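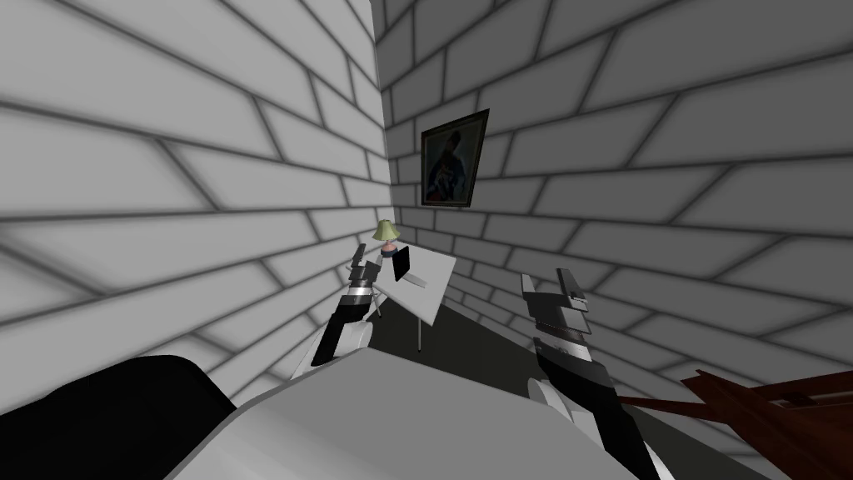

Javiera Ulloa wrote to me in March to say that I was wrong about battlefield guides, and that a place where people died should be left quiet, with a sign at the gate and nobody talking over it. She had been to Puvevum the year before and had not liked it. Her group was walked around for two hours by a young man with a loud voice who did the cannon noises himself.

I have thought about her letter a good deal, and I still think she is wrong, though the cannon noises are hard to defend.

Puvevum is a ridge with a road along the top and a village, Grereo, at the bottom. People come for the ridge. Most of them drive up, park in the gravel lot, look at the stone marker, take a picture of the valley and drive down again. They are gone in less time than it takes to eat lunch. If you ask them later what happened up there, they will tell you there was a battle, and they knew that before they left home.

I did the same thing on my first visit. The marker gives the names of the two commanders and says the fighting lasted from dawn until the middle of the afternoon. It doesn't say why anyone wanted the ridge. From the parking lot you can't see why either, because the spring they were fighting over is down behind the trees on the east side, and there is no path to it that a stranger would find.

On my second visit I paid for a guide. His name was Senad Dimitrov and he charged 77 for the morning, which I thought was steep. He didn't take us to the marker at all until the end. He started us in Grereo, at the back of the Atanasov bakery, where the old mule track begins, and had us walk up it with our own water. By the time we reached the first bend I understood more about that day than I had learned from two books. It's a hard climb in sneakers on a cool morning. The men who made it were carrying everything they owned.

He talked very little on the way up. At the spring he stopped and told us who had held it and for how long, and then he let people sit down. That was the whole of it. If Javiera Ulloa had gone with him I think she would have written me a different letter, or none. 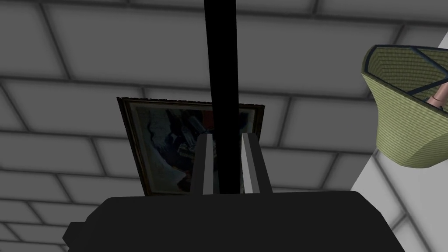

What the money does

The other argument against guided tours is that they turn a grave into a business. I take this one more seriously. But the business is there already. The parking lot charges. The big coaches that come up from the coast charge a lot more than that, and almost none of it stays in the village, as the passengers eat on board and sleep somewhere else.

Grereo has five guides now. Two of them, Senad and his cousin Rok, were born there, and the others moved in. Guests who book a morning walk usually need a bed the night before, so the Sonia guesthouse stays open through the winter, when it used to close. The bakery opens at six. I don't want to make too much of this. It's a small place and it will stay small. Still, I would rather see my 77 go to a family in Grereo than to a coach company.

Selma Omerović, who runs the guesthouse, thinks the limit should be on numbers and has said so for years. Around 2000 people came up the road over the last holiday weekend, and the verge on the west side was parked solid all the way to the bridge. She would close the upper road to coaches and have everyone walk or take a shuttle from the village. I agree with her, and I'd go a little further and close the top lot entirely except to people who can't manage the climb.

The objection is that fewer people would come. Probably so. The ones who just want a photo of the valley can get one from the bridge, and it's a better view anyway – you get the river in it. 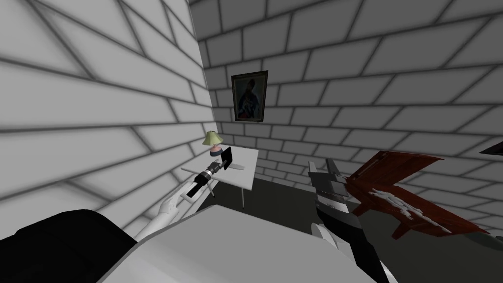

There is also the question of who gets to be a guide. At present anybody can stand in the lot with a folder and call himself one. I'd like to see a simple test, set by people who know the ground, and a badge that can be taken away. Bujar Hodžić, who has been walking groups up the mule track longer than any of the others, is against it. He says the good ones never needed a badge and the bad ones will pass the test. He may be right about the second part. But a visitor arriving from another country has no means of telling the two apart, and he or she gets one morning at it.

As for silence, there is plenty of it on the ridge if you want it. Go up before eight, or after the last coach has left. Walk past the marker to the far end, where the wall has fallen down, and you'll usually have the place to yourself. I would only ask that you hire someone first, once, and start from the bakery.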